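Midtbø Letters Project: progress report to the Haseck Fund
Second period, ending in June
Prepared by Gunvor Solheim, project lead

1. Where we are

When we applied for this grant we said we would transcribe the Lerkilier correspondence, translate the parts in Norwegian and Swedish, and put the whole thing online in a form that a person could read on a phone. We also said it would be easy to find the letters, as they were all in one trunk. The trunk contained letters down to a depth of one hand. Under that it contained sheet music.

The real letters have since been located in the archive room upstairs, filed under "Dairy." They do mention dairy. They mention it a great deal, and I now know more about the price of butter fat than I had planned to at this stage of my life. There are 74 bundles. As of this report, the first half have been read, transcribed and checked against the originals, and the rest are in folders with labels that mean something.

The family wrote to each other constantly, and with very little warmth. The two brothers, one in Midtbø and one who had left for Minnesota, kept up an argument over a shared boat for most of their adult lives. The boat appears to have sunk early on. Neither of them lets this affect his position.

2. Transcription

We changed our method in this period. The old way was for one person to transcribe and a second person to check, which sounds sensible until the second person starts trusting the first. We now have two people transcribe the same letter separately and compare the results on paper, in pen, with a different color for each kind of disagreement. It is slower. It also caught an entire paragraph that both Ebbe Öberg and I had been reading as a complaint about a priest and that is in fact a recipe.

The color system grew faster than I would have liked. We began with red for spelling and blue for meaning, and by the end of the period there was a green for place names and a purple that Ebbe understands.

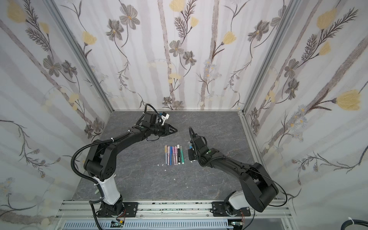 3. Translation

Ebbe has finished draft translations of all the Swedish letters in the completed bundles. The Norwegian ones are mine and are behind. I had budgeted for Norwegian and received a local dialect spelled by ear, by people who disagreed with each other about how it sounded.

A few decisions may interest the Fund, as they will shape the reading version:

Insults are translated at full strength. An early draft softened them and the brothers came out sounding like bankers.

Farm words with no good English match stay in the original, with a note. We had hoped to keep the notes short. The note on types of fence is currently longer than the letter it belongs to, and I have promised to deal with it.

Dates are given as written, even where they are plainly wrong. One aunt was a month behind everyone else for years and seems to have been happy there.

4. The website

The site runs on a catalog system called Stasosine, which we chose in the first period after seeing a very good demonstration. It has turned out to be fond of short titles and firm about them. Any letter title longer than it likes is trimmed without comment, so that for several weeks the public preview listed a letter called "On the Death of." We have worked around this by giving everything a short title and a long one, and I have written to the makers, who replied promptly that they would think about it.

The reading view works. You can put the transcription and the translation side by side on a large screen or one above the other on a phone. Search works for whole words. Search for a name works if you already know all the ways the family spelled it, and fixing that is the main technical job for the next period.

5. Public events

We held 2 open evenings. The first was on handwriting: people brought old letters of their own, and we sat down with them at the long tables and tried to read them. Attendance was good and the coffee was adequate. One visitor brought a postcard that had puzzled her family for three generations, and it took Ebbe less than a minute to establish that it was upside down.

The second evening was for writing back. Everybody got a sheet of decent paper, a pen, and a passage from the boat argument, and was asked to answer as whichever brother they felt closer to.
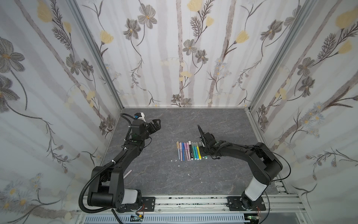
The Minnesota brother won by a wide margin, mostly on grounds of tone. Several of the replies were better than the originals, and with the writers' permission we would like to print a handful of them in the booklet. Two people stayed past closing to continue the argument out in the parking lot, on foot, in rain. We are counting that as outreach.

6. Money

Spending is close to plan, with one exception. We put aside $1000 for conservation supplies and have used all of it, chiefly on folders and boxes, because the dairy filing had been done with metal clips and the clips had opinions about paper. I have moved a small sum over from travel to cover what is left. Travel was meant for a visit to a second archive that has since told us, kindly, that it has nothing.

Nothing else has moved. The full table is attached, and the line marked "various" is stamps.

7. Next period

There are 4 things we expect to report on next time: the remaining bundles transcribed, the Norwegian caught up with the Swedish, name search fixed, and the booklet at the printer. I am confident about three of them and would prefer to say which in person.

We also ask the Fund's permission to include the sheet music in the online collection. It was outside the original plan, but it has been looked through by someone who can play, and a good part of it seems to be by the aunt. The cost is some scanning time, which we can cover from what we have. Please let me know before we start on the next batch, so that the trunk can be either opened again or put back under the stairs.

Gunvor Solheim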